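Prirkwood Shared Kitchen: Washing-Up Questions

Read before you email us. We have 126 members and one inbox. 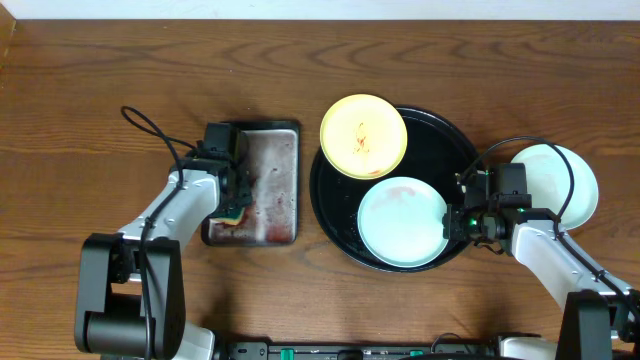
Sponge on the baking tray, three plates to the right of it.

Do I have to wash up before I leave?
Yes. Your slot includes the washing up, even if your soufflé ran late. If you booked until 10, the table should be clear at 10.

What is the right order?
Plates first if you can manage it, then trays. Plenty of people start with the worst tray out of guilt and then use the same sponge on everything else. Please rinse it in between, or take a new one from the Stiltgate cupboard.

Which side of the sponge goes on what?
The green side is for baked-on sauce on metal. The yellow side is for plates and for the round black serving trays, which are glossy and would like to stay that way.

The reddish-brown patches on my baking tray won't come off. Now what?
Fill it with hot water and dish soap and go do something else for a while. Sauce that has been through the oven twice does not respond to anger. If there's still a shadow after a proper scrub, we call that character and put the tray back on the rack.

Can I leave a tray to soak overnight?
No – except on Wednesday, when the Shenoy room is closed the next morning. Leave a note with your booking number on it. "Back soon" is not a booking number.

My plate is stained pink. Do I owe you a plate?
Probably not. Tomato does that, especially to the pale ones. Try a paste of baking soda and water and give it a few minutes.

Can I bring my own scouring pads?
Anything softer than steel wool is fine. We had steel wool once, and the Kollivent pans remember it.

Who do I tell if we're out of sponges?
Text the kitchen line, extension 3377. Extension 3555 is the boiler, and they have asked us to mention this.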